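Speaker notes, Lornach fashion night, evening slot

Opening
Hi everybody! I'm the one who wrote 3000 words on a single coat, so thank you for coming anyway. (Wait for people to sit.)

Tonight is Skilano's spring collection, 14 looks, and why I keep going back to it. I saw it in May from the second row, behind a very tall hat. 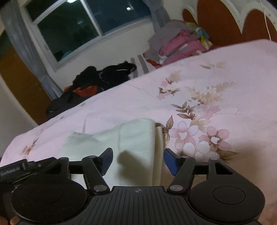

The first few looks were all gray wool, buttoned to the chin, and I remember thinking oh no, a whole show of this? Then came the orange skirt. People sat up! Tell the story about Uwe Frerichs dropping his program.

Mention the Kováčik knits here, before I forget them like last time. Go slow on the sleeve part.

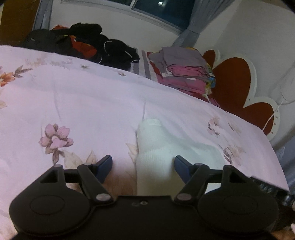 Music and pacing
Hartmut Rothe picked the music, one cello for the first half, and the models walked so slowly I could study every hem. I loved that. My friend from Trarier hated it and we argued all the way to the train.

Play the clip, 40 seconds, check the sound first.

Questions
Leave time for 2 or 3. If it's the price question, send them to Uwe.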